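On May 12:40, Prapai Ongart wrote:
> Is the arm going to take over the guest bathrooms at Estgate?
> My crew is asking me and I have no answer for them.

Hi Prapai, hi all,

No, and I'm so happy with how it's shaping up! Doors and shower glass are its share for now. Diễm still does the final check, and she's off her knees for 40 minutes a shift (she loves it).

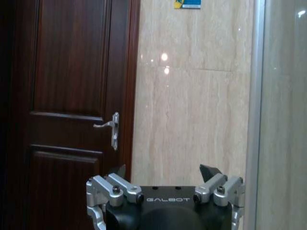
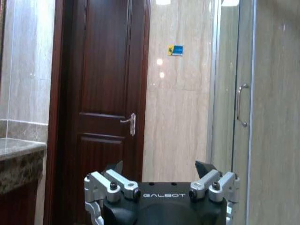

Bathroom door and shower side, gripper open

Thu is training 8 more people in May. Send me names!

Nga Hồ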